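Flilemness: Progress Report to the Polishchuk Fund
May 16, 2020

Thank you, as always, for your patience and for the thoughtful questions you sent back in January. We have tried to answer most of them below, and where we could not, we say so. 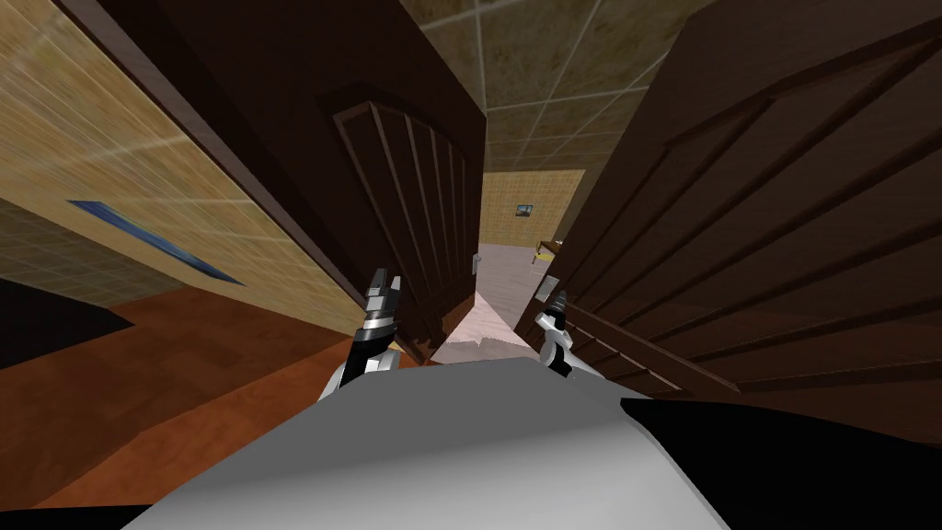 Where the door work stands

Double doors have taken up the larger part of this period, and I think rightly so. Our planner used to treat a doorway as a single opening with a single moving panel, and that assumption was buried in more places than we had remembered. Pulling it out meant rewriting the part of the code that decides which arm does what, and then rewriting it again once we saw how the first version behaved with both leaves partly open and only a narrow gap between them.

The new version keeps a separate estimate for each leaf: where the hinge is, how far the door has swung, and how sure we are of both. The two arms are then planned together, with the base held still until both grippers have a path that keeps clear of the door edges. It is slower than the old planner, I will admit, but it is a great deal easier to reason about when something goes wrong, and the team is much happier working in it.

We ran 1187 simulated trials on this version. The failures fall mostly into two groups. In the first, the gripper arrives at the edge of a door at a poor angle and the planner keeps asking for small corrections until it times out. In the second, the perception side mixes up a raised panel on the door with the edge of the door itself, and everything after that is built on a bad number. The second group worries us more, and it is where the next stretch of work will go.

Perception

You asked whether dark wood would be a problem. It is, a bit. Depth comes back clean enough in simulation, but the edge finder leans on contrast, and a dark door against a dark frame gives it very little to hold on to. We have added 40 new door textures to the simulator, along with more variety in lighting and handle hardware, and retraining on the wider set is under way. I would rather wait for the full results than quote you an early figure that we might have to take back.

Tooling

This is the unglamorous part, but it has probably saved us the most time. Every trial now writes a replay file, and anyone on the team can open it, step to the moment of failure and see what the planner believed about each door. Our colleagues at the Clekville office have been using it daily and have sent back a long list of wishes – some of them very good ones! We have 4 replay viewers running on the shared machine, and that has been enough so far.

What slipped

The move to hardware at Wurnbridge has not started. We had hoped to be there by now, but with the building closed we chose to put those hours into simulation. The hardware part of the budget is untouched and we would like to carry it forward, if you are agreeable.

Next period

We plan three things: a fix for the panel and edge mix-up, a sensible limit on those small corrections so the arm backs off and tries a fresh approach, and a written test plan for Wurnbridge that we can share with you before anyone travels. A short call to go over the test plan would be very welcome whenever it suits you.

With warm thanks from all of us on the Flilemness team.

Contact | © 2020 Flilemness | Back to top
This site uses cookies to remember your preferences. Accept | Manage settings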